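# The Gretevar banknote album (and its spare pages)

I started making these because I was fed up. I collect paper money, mostly small notes from places that changed their currency in a hurry, and every album I bought was either built for stamps or so tight at the seams that you bent a corner getting anything in. So the Gretevar is my own album, made the way I wanted it, and I've now sold enough of them that I have to keep a proper stock shelf.

It's a four-ring binder with a stiff cover and a slipcase. The pages are clear polyester, no PVC anywhere, and each pocket opens along the long side. That last bit matters more than you'd think! With a short-side opening you're pushing a limp old note down a long narrow tunnel and hoping. With a long-side opening you lay it in and it's done.

**What comes in the box**

- the binder and its slipcase, in dark green or navy
- a starter set of pages, all three-pocket
- black card interleaves, one for each page
- 2 blank index sheets, on paper you can write on with a pencil

Three-pocket pages suit most modern notes. If you collect the bigger stuff (old white fivers, large-format pre-war notes, that sort of thing) you'll want the two-pocket pages, and I'd order those at the same time because they go out of stock first. Single-pocket pages for bonds and share certificates are coming in February, if the cutter behaves.

**Pitach pages or mine?**

I get asked this a lot. Pitach pages do fit the rings, and I used them myself for years. Mine are a touch thicker and a touch wider, so if you mix the two in one binder the edges won't line up. Doesn't hurt the notes at all, it just annoys me.

Blandine Picard wrote to ask whether you can leave notes in for good. I do. I have a run of inflation notes that went into the very first set of pages and I only take them out to show people. Keep the album upright, keep it out of the sun, and don't store it in a loft or against an outside wall. If a note feels at all damp, let it sit between two sheets of plain paper for a day or so before it goes in a pocket.

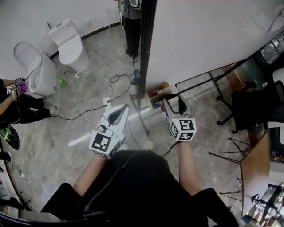

One more thing on handling, as long as I'm nagging. Please don't tape, please don't iron, and please don't write the catalogue number on the note itself. Use the index sheets, it's what they're for. Clean dry hands are fine for ordinary circulated notes. For anything crisp I hold it by the edges and slide the interleaf underneath to carry the weight.

**Sizes and limits**

The rings will take more pages than you ought to put in them. Once the cover stops lying flat, buy a second binder (I would say that, wouldn't I, but a stuffed binder really does curl the pages near the spine). Stavros Gashi has an entire collection of 3000 notes in Gretevars and he leaves a good finger's width free in every one.

The slipcase is a snug fit when new and loosens up with use. Early ones had a thumb notch on one side only, the current ones have it on both.

**Ordering**

Albums go out in a double-walled carton, pages go flat in a card mailer. I pack everything myself, usually in the evening, so give me a couple of days. If you want a mix of colours or page types that isn't listed, write it in the order notes and I'll sort it out. Returns are fine if the pages are unused and still in their sleeve.

Page last changed September 23, 2022: navy is back, and the two-pocket pages are in stock again.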